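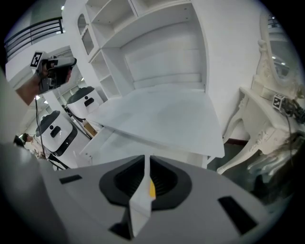
Tove Ásgeirsdóttir
Programme Coordinator, Bendstead Technical Library

Speaker notes: What I brought home from the Pindum open day
Spring staff session, March 15, 2020

SLIDE 1 (leave it up while people find a seat)

Hi everyone, thanks for coming, there's more coffee at the back if the first pot ran out. I'm Tove, most of you know me from the maker nights. I've got 21 minutes and I talk fast when I'm excited, so wave at me if I lose you!

So I went up to the open day at Pindum. They're a small outfit on the Plavley road, they work on getting robots to do fiddly everyday jobs with their hands, and once a year they let the rest of us in. I went because I thought it might give us an idea or two for our own June open day. I came back with four pages of scribbles and a sore wrist, and the wrist is my favourite part of the story.

(Point at the gripper up front, with the white finger.) That's what did it.

SLIDE 1, still

Quick bit of background for anyone who's not been near one of these. You hold the gripper yourself. You do the job with it, whatever the job is, and the recording of you doing it goes into the pile that the robot learns from. So the person is the teacher and the gripper is sort of a shared language between you (a robot hasn't got my fingers, but it can have that finger).

The black and white squares on top are markers, so the software can work out where each gripper is and how it's tilted. Someone will ask whether you can just print them at home. I asked too. Yes you can, but they told me to stick them down dead flat, and that a wrinkled one is worse than none.

And look at the furniture! I'd pictured a workshop, benches and grease, and here's a white vanity with curly legs and an oval mirror. I loved that. If the robot's supposed to be useful in somebody's house one day, then it may as well get used to somebody's house.

(Pause here. Ask: who's visited a lab open day before? Ask what they remember. Take two answers, no more, or we'll be here till supper.)

SLIDE 2: How the day ran

Ravinder MacPherson looked after my group. He met us at the door with a clipboard and a box of name stickers, gave us the safety chat while we were still taking our coats off, and then handed me a gripper. Just like that! I'd been in the building maybe as long as it takes to boil a kettle.

I want us to steal this. Our last open day started with a slideshow in the downstairs room, and I was the one giving it, so I'm allowed to say it was too long. People had come to touch things.

My job was to pick up a cloth, fold it in half and put it down again. Easy, right? I dropped it over and over. You squeeze, the finger closes, and it closes a little further forward than your brain expects, so for the first while you're pinching air. Ravinder told me to slow down and watch the tip and forget about my hand. That fixed it. I wrote "watch the tip" on my sleeve in biro and it didn't wash out.

(Do the fold with the kitchen tongs and the tea towel. Tongs are in the blue bag. If it goes wrong, good, carry on.)

SLIDE 3: Things I asked

How many tries does it take? Depends on the job, and they wouldn't be pinned down. The cloth task had 223 recordings in it by the time I left, and a few of those are mine, the bad ones included. They keep a note of the ones that went badly and sort them out later.

Does it get boring? I put this to a woman at the next station and she laughed and said she'd been on the same drawer since breakfast. She had the radio on. So, yes, a bit, but she was very good at that drawer.

Do the cables get in the way? They did for me. I kept turning the same direction and winding myself up. Ravinder's habit is to unwind between every go, and he does it without looking.

Who can come and have a turn? Anyone over sixteen on open day, and they'd like more left-handed people if we know any. Vikki on the desk, I'm looking at you.

SLIDE 4: What I'd like us to do in June

Get people's hands on something in the first ten minutes. I've already written to Pindum to see if they'd bring a pair of grippers down to us. Ravinder sounded keen, but he has to check the dates against a trip to Vídalín, so don't put it on the poster yet please.

Smaller groups. They had 54 visitors across the day and I never once queued, because we came in by time slot. We can do that with the room booking sheet we already have.

Ordinary furniture. I'd like the reading nook, with the armchair and the lamp, set up as a station. Tidying up a shelf of returns is a proper task and we've got no shortage of returns.

A chair at every station. My wrist and my back would both have voted for it.

(If running over, skip straight to the sign-up sheet.)

SLIDE 5: Questions

Sign-up sheet for June is by the door, pen's on a string. The tongs will be on the front table if you want a go at the tea towel, and I've brought a second towel for the competitive ones.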